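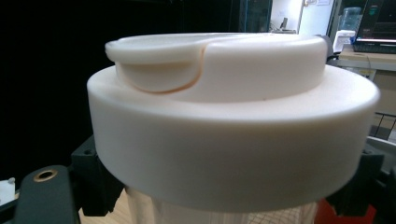 Chapter 7
When the Grip Fails

Makers like to say that a gripper either holds or lets go. The Hemdale fault log tells a messier story. In 3,556 lifts, the software reported a firm hold every time – yet 300 containers slipped.

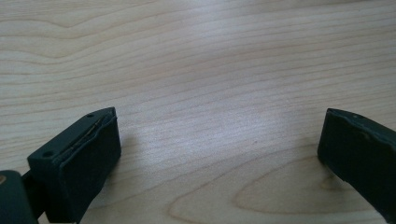

The first report blamed worn pads. Perhaps, but new pads were fitted in July and the slips went on. We should be slow to trust a signal that says only that the fingers have stopped closing. What, then, did the sensor measure?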